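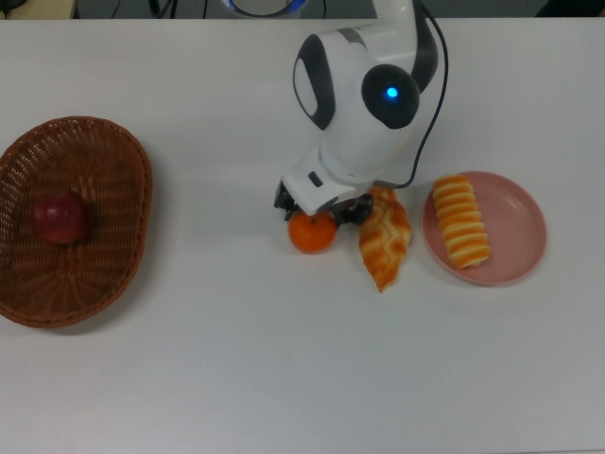
Breakfast Basket

Hi, I'm Morag Guthrie, and these are my pictures and notes on one very small job: fruit goes in the wicker basket, on a white table. I love a fruit basket, so this was a fun one to write up!

What's in it

1,085 pictures, 680 of them labeled by me and the rest by Ryszard Domański. We use plain words — apple, mandarin, croissant, basket, plate. A mandarin is always "mandarin" in the labels, never "orange" (orange is the color, and yes, we mixed that up in December).

The table is plain white, no cloth, so even a small mandarin is easy to find.

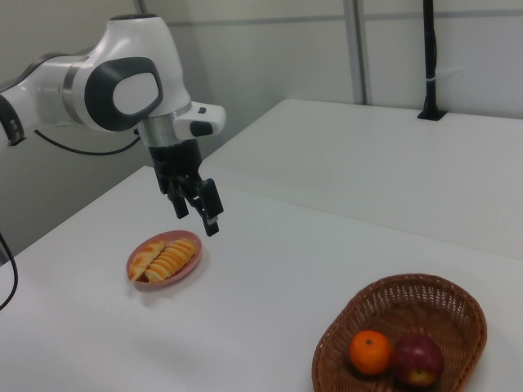 Labels

A fruit counts as "in" when it's resting inside the rim. Touching the outside is "out". Pastry gets its own tag.
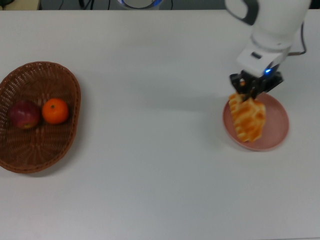 Apple and mandarin side by side, both labeled "in".

Found a wrong label? Send me the picture number and I'll fix it.

Last update: 2024-03-02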